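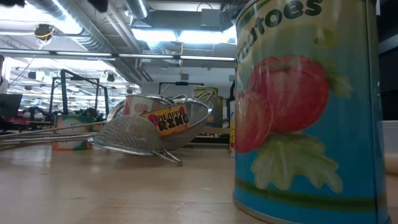
Plondier Awards Reactions, a small dataset of fan comments

Welcome, and thanks for stopping by! Plondier is a collection of 3,076 short comments left by viewers during and after televised film and music awards shows. We put it together for people who study how fans talk about winners, losers, speeches and (very often) dresses, and we have tried to keep it simple enough to open in a spreadsheet if that is how you like to work.

What you get

comments.csv has one comment per row, with the columns id, show_type, text, mood and topic.
labels.txt explains the mood and topic labels in everyday words.
sample_600.csv holds 600 rows for anyone who wants a quick look first.

Mood has 4 values: happy, annoyed, joking and unclear. Please don't be shy about using "unclear" in your own work, as sarcasm is hard to read and our readers argued over it a great deal. Each comment was read by 3 people, and the label is the one most of them picked. Where all of them disagreed, we went with unclear.

Where the comments came from

Everything was posted to the open discussion boards at Sokulance, where members were told about the project and could opt out. User names, links and private details were taken out before labeling. Names of performers were swapped for tags such as PERSON_A, so a comment can look a bit odd on the page (we got used to it, and we hope you will too).

Known problems

The boards lean heavily toward film fans, so music shows are thin. Some jokes depend on a clip that everyone was watching at the time, and without it they fall flat. Spelling has been left exactly as typed.

Changes

December 11, 2019: fixed doubled quotation marks in comments.csv and added the Garba reading script, which loads all the files in one go.
June release: first public version.

Use

Free for teaching and research. Please don't try to work out who wrote a comment. Questions and corrections are very welcome on the Vilulum issues page.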